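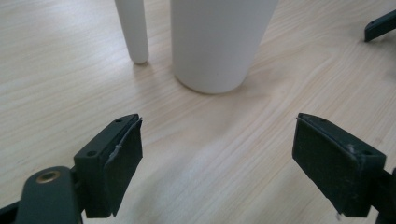
*Weißer Becher und dünner weißer Stab auf einem hellen Holztisch.*

**Cosplay-Treffen Grarnomance: Neue Regeln für Requisiten und bewegliche Kostümteile**

Emitz, Samstag, 21. Januar 2023. Der Veranstalter der Grarnomance hat die Kostümordnung für die Ausgabe im Juni veröffentlicht. Sie ersetzt die Fassung des Vorjahres und gilt für alle Besucher in Verkleidung, auch außerhalb des Wettbewerbs.

Wesentliche Änderung ist die Einführung einer eigenen Prüfklasse für Kostüme mit Antrieb. Darunter fallen Flügel, Klappvisiere und Verwandlungsmechaniken, die elektrisch oder über Seilzug bewegt werden. Akkus müssen fest eingebaut und von außen abschaltbar sein. Druckgasbehälter sind nicht mehr zugelassen. Starre Requisiten dürfen in der Länge 2 Meter nicht überschreiten; Klingen aus Metall bleiben auch in stumpfer Ausführung untersagt.

Die Abnahme erfolgt am Nordeingang der Laing-Halle. Geprüfte Teile erhalten eine Plombe, die bis zum Verlassen des Geländes nicht entfernt werden darf. Wer im Lauf des Tages umbaut oder Teile nachrüstet, muss das Kostüm erneut vorlegen. Für große Aufbauten steht ein separater Zugang ohne Drehkreuz zur Verfügung.

Im Vorjahr wurden nach Angaben des Veranstalters 1.236 Requisiten vorgelegt, davon 1.191 ohne Auflagen freigegeben. Die übrigen mussten nachgebessert oder an der Garderobe hinterlegt werden. Beanstandet wurden überwiegend offene Kabelverbindungen und scharfkantige Thermoplastteile.

Der Wettbewerb wird in sieben Kategorien ausgetragen. Neu ist die Kategorie »Mechanik«, in der die Jury Konstruktion und Dokumentation getrennt bewertet. Einzureichen sind eine Bauübersicht und ein Referenzbild der Figur. Gruppen treten weiterhin auf der Asura-Bühne auf, Einzelstarter auf der Nebenbühne im Foyer. Gekaufte Kostüme sind im Wettbewerb nicht startberechtigt, gekaufte Perücken und Schuhe dagegen schon.

Die Anmeldung läuft über die Website der Veranstaltung. Der Zeitplan der Vorrunden soll im Frühjahr folgen.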